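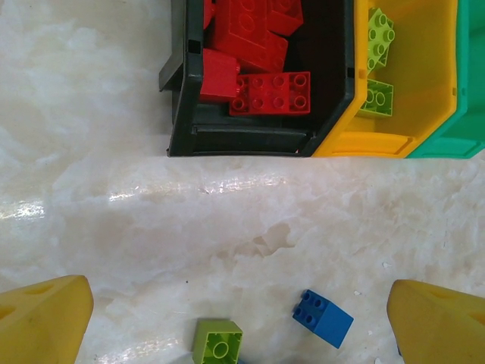 Page last changed: 28/11/2022

About Wovgate Brick Library

Wovgate Brick Library lends out sets of large building bricks to nurseries, childminders, playgroups and families. We started with two boxes of second-hand bricks in a spare room in Nirness and now have 2,964 pieces on the shelves, nearly all of them the chunky kind that small hands can grip.

Malsha Pramanik runs the library and looks after bookings. Reece Dawber does the sorting, washing and repairs to the storage bins, and drives the van on delivery days.

How we sort

Everything that comes back is tipped out, washed and sorted by colour before it goes on the shelf. We use open plastic bins in different colours, pushed up side by side so that bricks don't drop down between them. The bin doesn't have to match the bricks. Red bricks can go in a black bin -- they show up well against the dark plastic, and a stray blue one is easy to spot.

Flat bricks and tall bricks of the same colour stay together. We tried keeping them apart for a while, but children mixed them again within minutes and the groups who borrow from us asked for them mixed anyway.

Borrowing

A family set has 500 bricks or fewer and can be kept for the whole of a school holiday. Nurseries and playgroups can take up to 2,000 bricks at a time, with bins included. Please return the bins as well as the bricks. Lids are not supplied.

Missing pieces are not charged for unless more than a handful have gone. If a brick is cracked or chewed, put it in the paper bag that comes with the set and we will take it out of use.

Where we are

We share a building with Sheehan Nursery, with our own door at the side. Parking is on the street. Ring the bell marked Library -- the one marked Office goes through to the nursery, and they will send you back round.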